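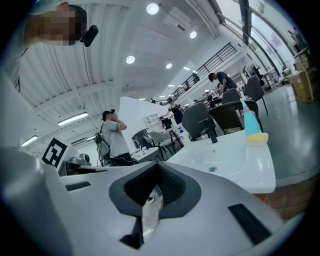
Teaching the Software to Wait

Most accounts of progress in robotic manipulation concentrate on the hand. The engineering group at Avar has spent the greater part of the past two years on a less visible matter: the layer of software that decides when a hand may close, how firmly, and on whose authority.

That layer is called Uvus. It sits between a learned policy, which proposes motions, and the low-level controller, which carries them out. Its task is arbitration. A policy trained on human demonstrations will propose a grasp whenever the view from the wrist resembles one it has met before. Uvus compares that proposal with an estimate of the tool's position, the age of the most recent frame and the limits of the arm, and it may pass the motion on, slow it or hold it.

"The policy is permitted to be wrong," said Rosalie Brunner, who leads planning and control at Avar. "The layer beneath it is not permitted to be surprised."

The emphasis on timing arose from a fault that took most of a winter to isolate. During early trials the planner received images and joint readings stamped by separate clocks. The discrepancy reached 70 milliseconds under load, enough for a moving gripper to be judged some distance behind its true position. Grasps on stationary objects generally succeeded. Those attempted while the arm was still travelling failed in ways that resembled poor perception, and the perception model was retrained 3 times before the scheduler was examined.

Uvus now assigns every message to a single timeline and discards any frame that arrives too late to be useful. The planner is required to continue on its last accepted trajectory for a short, fixed interval, after which it brings the arm to a controlled stop. Ms. Brunner described the stopping behaviour as the most heavily reviewed portion of the code base, although it amounts to very few lines.

Localization received similar treatment. Visual tracking drifts in large rooms with repetitive ceilings and strong daylight, and the group corrects for it with printed fiducial markers placed near the work surface. When a marker is visible, the estimator re-anchors the tool's pose. When none has been seen for some time, it widens its stated uncertainty, and Uvus lowers the permitted speed accordingly.

Before any release, the software is run against Indotton, an internal replay suite of 3000 recorded manipulation sequences. Each is played back with deliberate defects: dropped frames, delayed readings, a marker obscured at the moment of contact. A release is refused if any of 22 safety conditions is violated, whatever the improvement elsewhere. The suite runs overnight, and its reports are read by an engineer who did not write the change under test.

The method has its critics. Zakharchenko, a firm that licenses an earlier version of the planner, has argued that such conservative arbitration conceals the real capability of newer policies and lengthens every cycle. Avar accepts the second point. Its next version, due to enter testing in June, will allow the speed limits to vary with the task, so that wiping a counter need not be governed by the rules written for handling glassware.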